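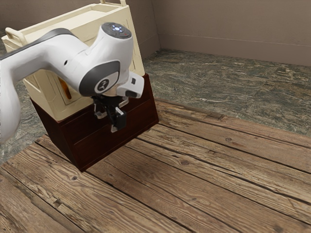 The arm over the brown box in our simulator, gripper down.

Workshop > Opinion > Robots at Home

Build the Boring Simulation First

People who join our shared workshop to build a robot want to bolt something to a bench on their first Wednesday. I think they should spend a month in simulation before they buy a single motor.

Our project is called Trundent. The goal is small: an arm that opens a drawer by its handle. We rent a bench at Skadon, which costs money every month whether the arm moves or not. Running the same task on a home computer costs electricity.

The usual complaint is that simulated rooms are too clean. That is a fair complaint about bad ones. We put our furniture on old planks with cracks and knots, because the bench we use is no better. A camera close to the gripper sees mostly wood grain, and software trained on a plain gray table has never had to deal with that.

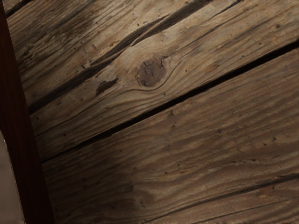 It took us 8 evenings to settle on the floor and the lighting, and I would spend them again. We logged 3728 attempts before we touched hardware. Plenty of them were useless. A useless attempt on a real bench can strip a gear, and the replacement from Hnatiuk takes a while to ship.

I don't accept the other extreme either. Some members have been polishing virtual kitchens since June and own no parts at all. Friction in a simulator is a number somebody typed in. A real drawer sticks on humid days and slides too fast on dry ones. You have to meet that sooner or later, and a month of simulated work is enough to get ready for it.

Handles are where I would put most of that month. The gripper has to come down at the right spot and close on a thin bar with the drawer front right behind it. Get it slightly wrong and the fingers push on the wood.
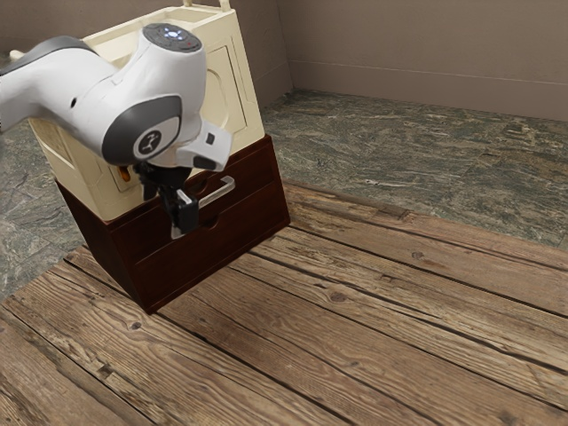

What the Workshop Should Change

Skadon asks new members to pass a soldering test. It should also ask robot builders for 30 simulated runs of their task, with the failures left in. The three shared computers by the door sit idle most mornings and would handle it fine.

Related
Is Grirnosico Worth Learning for a Small Arm?
Cheap Motors and What They Cost Later
Sharing a Bench Without Arguments

Contact the editors | Copyright Skadon Workshop | Back to top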